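Visit report: Lebrun toy works, open day, December

Doors opened at 9.30. Visitors were issued ear defenders and a visitor sticker and sent round in groups. Ours went anticlockwise, starting at the timber store.

Timber store. Boards arrive sawn and are stacked on spacers under a lean-to roof, then moved indoors before machining. Moisture is checked with a pin meter at both ends of each pack. The guide would not give the supplier's name. The racking is by Kadari and is overdue for repainting.

Machine shop. Planing first, then profiling. The wavy joint on the interlocking tiles is cut to a template, and the template is replaced when the go/no-go gauge starts to stick. There are 2 profiling lines, one of which was stopped for a belt change. Extraction was adequate at the planer and poor at the sander, where dust had settled on the window ledges.

Printing. Numerals and pictures are printed on the flat before the tiles are separated. The ink is cured in an Uvgate tunnel. Batch size on the day was 216 sheets. Registration is checked by eye on the first and last sheet only, which seems thin.

Packing. Trays are filled by hand and shrink-wrapped on a Fusari machine. Reject bin at the time of our visit: 103 tiles, mostly chipped on the narrow part of the joint.

The tour finished at 11.45 in the canteen. Coffee was free, parking was not. The seconds shop takes cards.

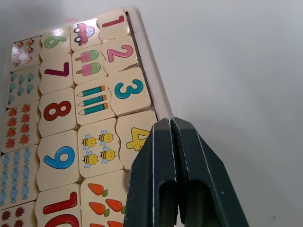
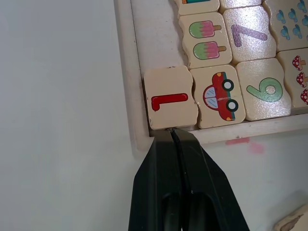

Wooden number tiles in their tray.

Baptiste Marchal replied that the sander extraction was no better when he went round in the spring, and that the first-and-last check makes more sense with short batches, as a drift in registration then has little time to build up. He also asked whether the timber store still floods at the lower end. It was dry when we saw it, though the bottom spacers were stained.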